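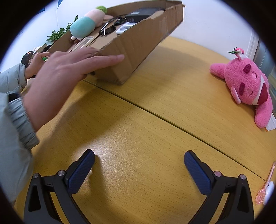
How to Make a Solid Lotion Bar at Home

I have been making lotion bars for my own dry, cranky elbows for years, and I still get a little thrill every time one pops out of the mold. They're so easy! If you can melt chocolate without burning it, you can make one of these. A lotion bar is a solid block of wax, butter and oil that softens when you rub it on warm skin. There's no water in it, so you don't need a preservative, and it travels beautifully because there is nothing to spill.

This recipe makes 200 grams, enough to fill four small molds. I've tweaked it more times than I can remember and this is the version I keep coming back to.

What you need

60 grams beeswax pellets
70 grams shea butter
70 grams sweet almond oil
A few drops of vitamin E oil (I don't bother weighing this)
Essential oil if you want scent, see the note further down
A kitchen scale that reads in grams
A heatproof glass jug or a clean tin can
A small saucepan
A silicone mold
A wooden stick or old spoon for stirring

Please use a scale. I started out with cups and tablespoons and my bars came out different every time: one batch as hard as a candle, the next so soft it left a puddle in my purse. Pellets don't pack the same way twice. My scale is an old Plattner with a cracked corner and it does the job perfectly well.

If you have a nut allergy, or you're giving bars away to people you don't know well, swap the almond oil for sunflower oil, same weight. Shea butter also comes from a nut, so check with the person before you hand one over.

Step 1: Set up

Dry everything. Your jug, your stick, your mold, your hands. A stray drop of water can leave cloudy spots, and it gives mold a place to start growing later on. Lay some newspaper on the counter too. Beeswax is a real pain to scrape off once it sets (ask me about my stove).

Step 2: Melt the wax

Put 4 or 5 centimeters of water in the saucepan and bring it to a gentle simmer. Weigh the beeswax into the jug and stand the jug in the water. Beeswax takes its time, so it goes in by itself first. Stir now and then and stay in the room. You never want to melt wax straight over a burner, and you don't want the water boiling hard either.

Give it 10 minutes. If there are still a few pellets floating around, let it go a bit longer.

Step 3: Add the oil, then the butter

Pour in the almond oil. The wax may seize up and go lumpy when the cooler oil hits it, which looks alarming the first time, but it melts right back. Once it's clear again, turn off the heat, leave the jug in the hot water and drop in the shea butter. Stir until you can't see any more lumps.

I add the shea last for a reason! It's fussy. If it gets too hot and then cools slowly, it can form little grains, and you end up with a bar that feels like it has sand in it. They melt on your skin and do no harm, but they bug me.

Step 4: Scent and vitamin E

Take the jug out, wipe the outside dry so nothing drips into the mold, and let it sit for a couple of minutes. Stir in the vitamin E. It helps keep the oils from going stale.

For scent I use 20 drops of lavender for the whole batch, and that's plenty for me. Go easy. Skip citrus oils if the bar will be used on skin that sees the sun, as some of them can cause a nasty reaction. Leave the scent out completely for babies, during pregnancy, or for anyone whose skin is easily upset. An unscented bar smells faintly of honey anyway and I love it — half the time that's the one I reach for.

Step 5: Pour and chill

Pour slowly and steadily into the mold. Tap it on the counter a couple of times to bring up any bubbles. Then move the whole thing to the fridge. Quick cooling is the best trick I know against graininess, and I picked it up from Farzana Khondokar, who taught the evening soap class I took. Leave the bars in for an hour, then let them come back to room temperature before you pop them out.

Using your bar

Hold it in your hands for a few seconds, then rub it over knuckles, heels, elbows, wherever you're dry. Right after a shower is best, while your skin is still a tiny bit damp. You need much less than you think. I'd keep it off the face if you tend to break out, and do a small test patch on your inner arm the day before you go all in.

Fixing a batch that went wrong

Too hard and draggy: melt it down again with another 10 grams of oil.

Too soft: melt it with another 10 grams of beeswax. I do this in summer on purpose, when my bathroom gets really warm.

Greasy on the skin: try replacing half the almond oil with jojoba or fractionated coconut oil. Both feel lighter to me.

Grainy: remelt gently, pour, and get it into the fridge faster.

Storing them

Keep spare bars in a tin or wrapped in wax paper, somewhere cool and dark. Mine stay good for six months or so, depending on how fresh the oils were to begin with. If one starts to smell like old crayons, toss it. And don't leave one on the dashboard of your car. I have done that, with the lid off.

Cleaning up

Wipe the jug out with paper towels while it's still warm, before any soap or water goes near it. Never pour leftover wax down the drain. The greasy towels go in the trash, and whatever film is left in the jug comes off with hot water and plenty of dish soap.

Next up I'm trying the same recipe with cocoa butter in place of the shea, for November gifts. It makes a firmer bar, so I'll be starting with 50 grams of beeswax and going from there.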